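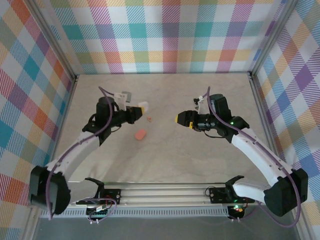 最終更新日:2018年12月29日

特集 双腕ロボットの協調操作を少ない教示から学ぶ

二本の腕で一つの部品を扱う作業は、ロボットの模倣学習において長く難題とされてきた。左右の手先に生じるわずかなずれが、受け渡しや組み付けの失敗に直結するためである。ムクラ研究所のボグラールカ・オラー主任研究員らは、教示データを左右の腕ごとに分けず、手先同士の相対的な位置と姿勢に置き換えて学習させる手法「Mendik」を開発した。

従来の方式では、各腕の関節角度を個別に予測する。一方の腕の予測に誤差が生じても、他方はそれを知らないまま動作を続ける。Mendikでは、片方の手先から見たもう片方の手先の動きを予測の対象とし、誤差が生じた時点で両腕が互いに補正する。学習には、操作者が遠隔で行った2,070回分の動作記録を用いた。

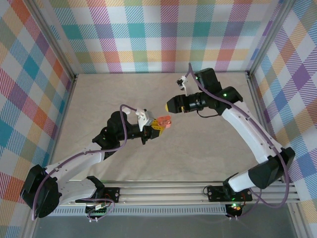 評価の中心に置かれたのは、小型部品の受け渡しと組み付けである。部品の形状が変わると把持の位置も変わるため、相対姿勢による予測の効果が表れやすい。玩具のブロックはその代表的な対象で、黄色のブロックにサーモンピンクのブロックが重なった状態で左腕のグリッパーに挟まれると、右腕は二つの突起を備えた上側の部品との間合いを測りながら接近することになる。試験は160回行われ、従来方式の成功が60回少なかった。差が特に大きかったのは、部品を持つ側の腕が動作中に位置を変える条件であった。

背景の影響も検討の対象となった。作業空間の三方を多色の格子柄で囲んだ環境で学習したモデルを無地の環境に移し、追加で40回の教示を与えたところ、性能の低下はほぼ解消した。
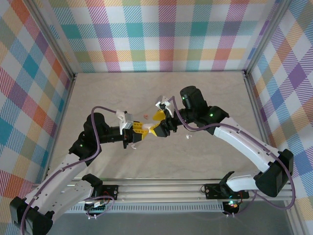 作業空間の中央付近で向かい合う左右のグリッパー

オラー主任研究員は「両手の間隔が狭い局面ほど、相対姿勢の情報が有効に働く」と述べる。他方、柔らかい物体では把持中の変形を予測に反映できず、課題が残る。研究チームは共同研究先のボルベーイ社とともに、指先に加わる力の計測を組み合わせた改良版の試験を4月に開始する予定である。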